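Trovik Chores: data card
Version of February 26, 2025
Maintained by Noémie Fehr and Harpreet Grewal

What it is

Trovik Chores is a set of 1,591 short recordings of household jobs, done by people with hand-held grippers in ordinary homes. We collected it to find out whether a robot arm could be trusted with the laundry. It can't yet, though it has become very good at approaching the laundry.

Contents

Folding and putting away: 490 recordings
Everything else (dishes, wiping, bins, beds): 1,101 recordings
Held-out garments, never used in training: 19

Each recording has video, gripper opening and one line of plain text naming the job. Labels use the collector's own words, so "doona", "comforter" and "the big blanket" all occur and may well be the same thing. We left them alone.

How the baseline does

We ran the Andora policy 321 times on folding jobs. Tea towels go well. T-shirts go well if they start flat and you aren't fussy about the sleeves. Anything padded goes poorly: the policy takes hold of the outer fabric, feels that it has something, and carries on with great confidence while the rest of the garment stays where it was. Colour seems to matter less than we feared. Shine matters more.

Yetunde Ugwu scores the folds by hand on a scale from 0 to 4. A 4 means she would put it in her own cupboard. The baseline has not yet earned a 4 on outerwear.

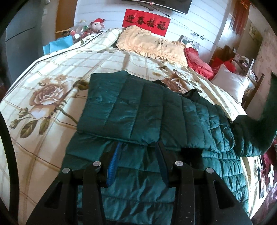
Folding subset, outerwear: quilted puffer jacket on a bed, one upper section folded over, a long sleeve still out to the side.

Known problems

Beds are over-represented as work surfaces, and patterned bedspreads confuse the segmentation masks. Zippers are not labelled. Fitted sheets were dropped from the scoring after a long meeting — the humans couldn't agree on what a good one looked like either.

Not suitable for

Claims that housework is solved. Ironing.

Questions about labels go to Darlene Perron, and bug reports to the tracker. Please attach the recording number.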